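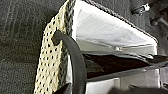
Josurby Hand-Guided Set

README, second release (March)

Josurby is a set of demonstrations for teaching a robot to handle soft household things: bags, pouches, mats, straps. A person guides the gripper by hand or drives it by remote control, and the camera at the wrist records what the gripper sees on the way in.

Contents

The set holds 457 demonstrations. Of these, 200 were hand-guided and the rest were done by remote control on the Denow rig. Both kinds use the same file layout, so you can mix them without conversion.

Each demonstration folder has:
video - wrist view, color
joints - arm and gripper positions, with timestamps
mode - "hand" or "remote"
note - free text from the operator, often blank 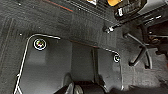 Operators chose their own path to each object. We asked for slow approaches and no regrasping in the last stretch, but some people regrasped anyway and those takes were kept. If you want clean single grasps only, filter on the regrasp flag in the index file.

Hand-guided takes tend to be shorter and smoother. Remote takes have more pauses, mostly while the operator lines up the wrist. We did not trim the pauses. The Fledberg loader can drop still stretches if you pass it a threshold.

Known problems

Close views are often blurry, and the gripper can cover part of the target.
Timestamps in the first 70 remote takes run late against the video. A corrected table is in the fixes folder - use it in place of the original.
Gripper force was not recorded.
Bag handles are labeled as one class whether they are stiff or soft.

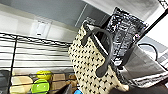 Splits are made by session, so takes from one session never land in both training and test. Please keep it that way if you make your own. Background clutter repeats a lot within a session, and a random split will give you scores that look better than they should.

Code for reading the files is in the Hanrahan folder, along with a short script that plays a take next to its joint plot. Version 2 of the index is not compatible with the old reader.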